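Chapter 7
Materials and Their Everyday Uses

Every product starts with a choice of material. A maker has to decide what the product must do, how long it must last, and how much it can cost. In this chapter you will look at how makers weigh those questions, and why the same material can be right for one job and wrong for another.

Before you read, list three things you have touched since breakfast. Next to each one, write down what it is made of. Keep the list, as you will need it again in Section 7.3.
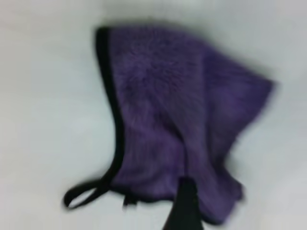 SECTION 7.1: FIBERS AND FABRICS

Fibers are long, thin strands. Natural fibers such as cotton and wool come from plants and animals. Synthetic fibers such as polyester are made from chemicals, most of them taken from oil. Microfiber is a synthetic made of very fine strands. A pile fabric has strands that stand up from a flat backing, which gives the cloth more surface to hold dust or water.

The town of Mutovport grew up on weaving. At its peak, the Trusen mill there employed 4,000 people and sold most of its cloth for work clothes. When synthetic fibers became cheap, the mill kept only its wool line, and the workforce fell to 475.
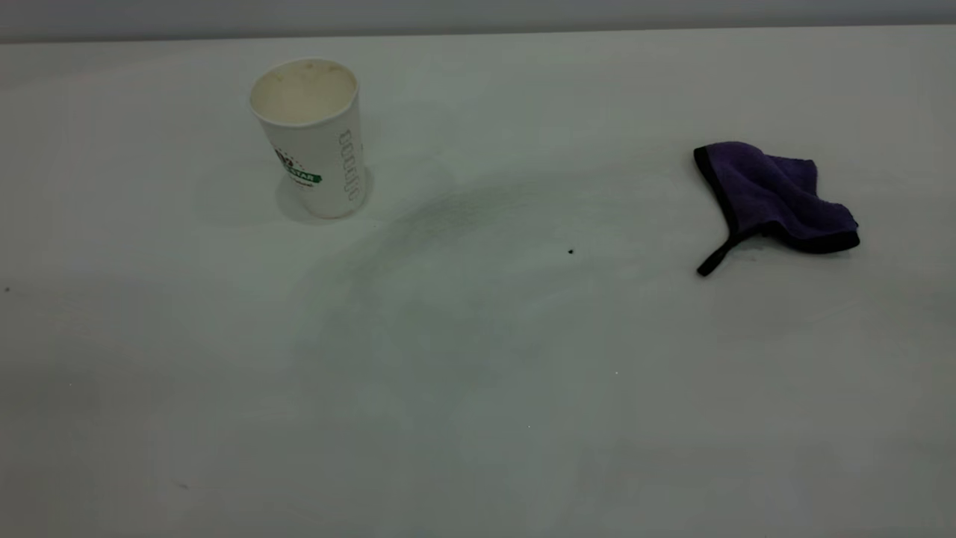

Paper is also made of fibers, usually from wood. The fibers are mixed with water, spread on a screen, pressed, and dried. Plain paper soaks up liquid and loses its strength, so paper made for food and drink is often coated. A coating solves one problem and creates another: coated paper is harder to recycle, and some plants will not take it.

The Chae River plant, studied in Section 7.2, sorts coated and uncoated paper by hand.
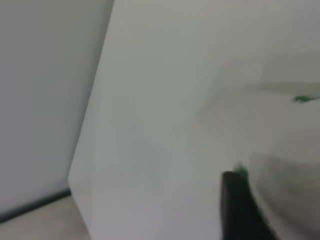

Makers also think about finish. A matte surface scatters light and a glossy one reflects it. Finish can be changed by paint, sanding, or a thin film, and it affects how easily a surface is cleaned. The Troneck case study at the end of the chapter follows one maker through 3 changes of finish on the same cabinet.

Key terms: fiber, synthetic, pile, coating, finish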